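We drove out to the Steston open day on a whim, mostly for the free coffee, and I ended up spending the whole afternoon in the suturing lab. I had no idea sewing could be this absorbing!

The tour goes in groups of 8, and ours got lucky – we had two hours in there instead of one. You start in the Costetti wing with a short talk on thread and knots (I took notes, my sister rolled her eyes), then everybody crowds around the screens. I quilt at home, so I kept comparing it all to my own stitches, and mine did not come out well.
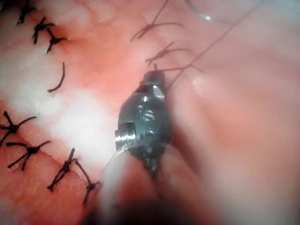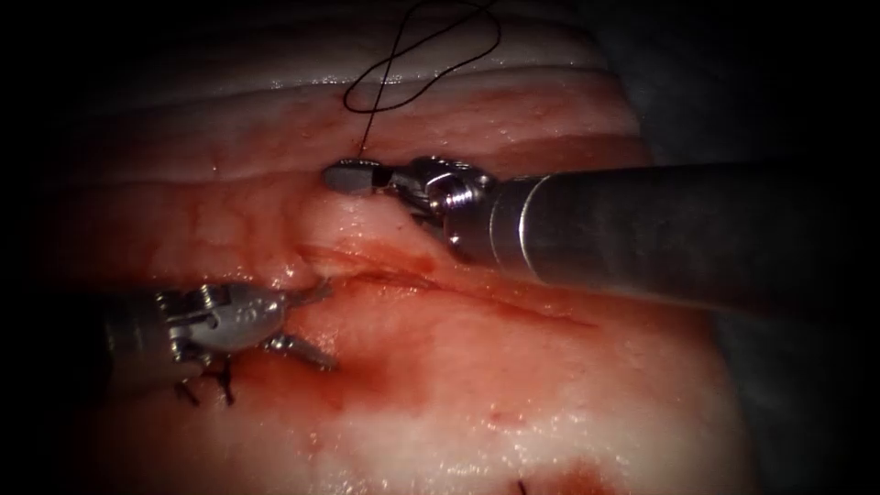
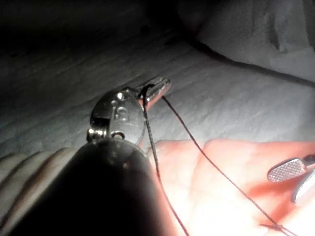
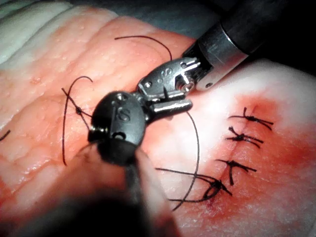

Black thread on pink, and I could have watched it for another hour. A woman next to me said that she'd practiced the same kind of knot on a banana at her kitchen table for two weeks, and that keeping the tension even was much harder than tying the thing. I believe her! I tried one on a scrap of felt that night and it puckered right away.

A few practical bits. Parking in the Robles lot is free but fills up early, the cafeteria closes before the last tour, and there are 70 steps up to the lab if the elevator line is long (ours was). They're opening up again in July, and I've already put my name down.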